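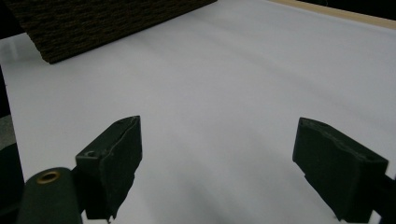 MINUTES OF THE MACHINES AND CHORES MEETING

Home | About | Meetings | Minutes | Papers | Join

Kakedberg Household Co-operative
Held in the upstairs room, Kakedberg, 28/12/2023
Chair: Abena Ackah
Minutes: Nokuthula Zwane
Apologies: none received

1. Minutes of the September meeting
Agreed, with one correction. Under item 4, "the gripper can fold" should read "the supplier says the gripper can fold".

2. Matters arising
The kettle in the laundry room has been replaced. The Lekano brochure was passed round again. Abena said she had read it twice and still could not find a sentence saying what the machine does when it drops something.

3. Table work with the gripper
Members looked at the picture at the head of the papers. It has the two green fingers wide apart over a pale surface with nothing between them. Nokuthula said the gap was the part she wanted talked about. Closing two fingers on an object is one job, and knowing which object, and how hard, and where to put it after, is most of what we mean by clearing a table.

It was asked whether the padded-looking edges on the fingers would stand up to daily use. The rims look uneven and perhaps worn. The chair did not want to read too much into that and asked that the supplier be put the question in writing: how long do they last, and what do new ones cost.

A member said the fingers would be fine for boxes and tins. Another said we do not have a problem with boxes and tins, we have a problem with wet tea towels and the cutlery drawer. No agreement.

4. Lekano's offer
The offer is 2320 for the hire period, with a setup charge of 190 on top. Training is included for 2 members. Breakages are not covered. Abena pointed out that somebody has to stand beside the thing while it works, and asked what we would be paying that person to do. The covering letter calls this "light supervision". The meeting would like that put as hours per week.

5. Asante shop
The shop asked if the same equipment could face up shelves. Nokuthula had timed the job by hand on an ordinary morning and it took 38 minutes, including serving customers. She did not believe any machine on offer would match it and would want to watch one try, on our own shelves, with our own stock, before a penny was spent. The shop is content to wait.

6. Vida
The Vida video was discussed. It shows a shirt being folded. It has several cuts in it and the shirt is always the same shirt. The meeting took no view on Vida beyond asking for an uncut version.

7. Decisions
a) No hire agreement to be signed for now.
b) Lekano to be asked for a full day's demonstration here, with no staff of theirs touching the table once it has begun.
c) The test list to be: mixed cutlery into the drawer, damp towels on to the rail, crumbs off the worktop, one carrier bag unpacked.
d) Failures to be written down as well as successes. Nokuthula to keep the sheet.

8. Any other business
The hoover in the back corridor is still making the noise. Abena to ring the repair shop.
The rota stays as it is.

Next meeting to be fixed once Lekano has replied.

Contact the secretary | © Kakedberg Household Co-operative | Back to top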